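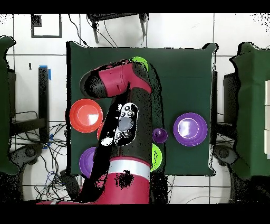
Why does a glazed pot sometimes crack days after it leaves the kiln?
The glaze and the clay shrink by different amounts as they cool, and the stress left between them can take days to open a crack.

Chapter 5
Glaze Fit

A glaze is a thin layer of glass bonded to a clay body. Fit describes how closely the two match in shrinkage on cooling. A glaze that shrinks more than the body is pulled tight and crazes. One that shrinks less is squeezed and may flake at rims and handles.

Section 5.1 defines thermal expansion. Section 5.2 covers the Grestley test, in which 20 glazed tiles are heated and chilled in turn. Readers who have not weighed out a batch should first review page 70.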